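# Grasp ranking, round two

I spent most of this week inside the grasp ranking code again, and I finally have something I like enough to write down.

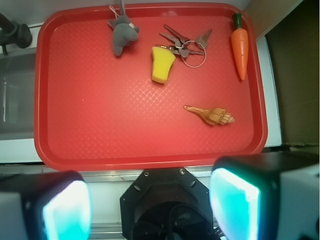
Soon-im Kwak thinks I should drop the ranking step completely and just take whatever the network scores highest, and she left me a long comment on the last post saying so. Her point is fair! If the scores are any good, why pile hand-written rules on top?

Well, the scores are good for one object sitting alone. Put a sponge over the end of a bunch of keys and things get weird. The network sees a nice graspable edge on the keys, gives it a great score, and has no idea that closing there means dragging the yellow block along too. So my ranker (I've been calling it Halim, don't ask) builds a little graph of who is lying on whom, and anything underneath gets pushed down the list until the thing on top is gone. Sponge first, then keys. A toddler could tell you that, but my planner couldn't until Thursday.

The keys are still my least favorite thing in the world. Segmentation loves to split them into pieces, one mask per key, and then the graph thinks it has a whole pile of separate objects all touching each other. I ended up merging masks when they share a metal-ish color and their outlines sit within 9 pixels. Ugly, yes. It also merges things it shouldn't if you put a spoon next to them, so that's on the list.

The seashell is a different kind of pain. It has that long thin end, and my old code picked the grasp center from the bounding box, so it wanted to grab way off from where the bulk is. Now I use the centroid of the mask and pull it toward the widest part. Same trick for the carrot, which tapers too.

Speed is fine now. The whole ranking pass used to take 80 ms and I got it down to 39 by caching the depth crops instead of cutting them again for every candidate. I was so pleased with myself that I told Ju-won Wi, who asked why I hadn't been caching them since May. Good question, Ju-won.

Still to do:

- let the graph update after each pick without a full re-segment
- stop treating a loop of string as its own object (the plush has one)
- move the thresholds out of the code and into the config file

I'll push the branch once the tests stop complaining about a missing import. Soon-im, I'll run your version on the same layouts and put both sets of results in the repo.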